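Kaltberg Tool Share - minutes, small meeting

Present: Kiran Negi (chair), Rigoberto Valderrama (notes). Apols from Thakur.

1. Last minutes
Agreed. One correction, the Climent invoice was 207 not 270.

2. Loans
12 out, 3 overdue. Kiran to ring round. No fines yet, look at it again in April.

3. Screwdrivers
Long talk. Too many going back in the wrong place, members say they can't find the small ones. RV wants them kept by the job, KN by size. Went with size. Handles to get a dab of paint near the end so we know ours.
Orange box stays as the screwdriver box for now. Needs a label on the end and one on top. KN asked about a bigger one, left it.
Patterned cloth to stay on the sorting table, saves the top and small bits dont roll so much. Wash it monthly.

4. Ruter delivery
Four parcels still to come. RV chasing.

5. Opening hours
No change. Somone to put the new sheet on the door.

6. AOB
Spare key - Kiran has it. Kettle descaled, thanks RV.

Orange box and screwdrivers, on the leaf cloth:

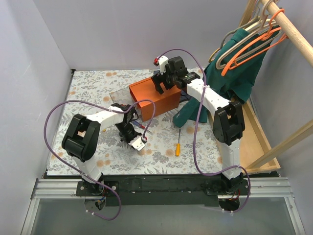
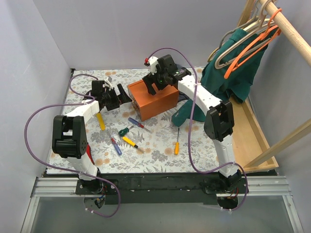
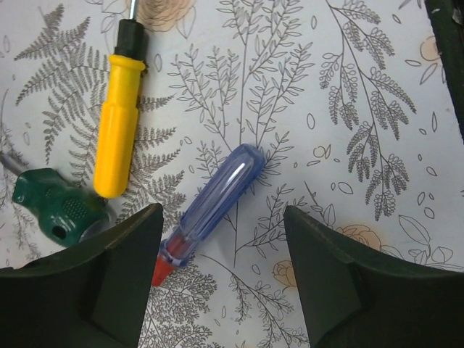 Kaltberg, 22 January 2023

Seen and agreed K. Negi. Corrections to Rigoberto before the next one pls, not on the night. Members wanting the leaf cloth pattern for there own bench, ask Kiran, she has the shop's name written down.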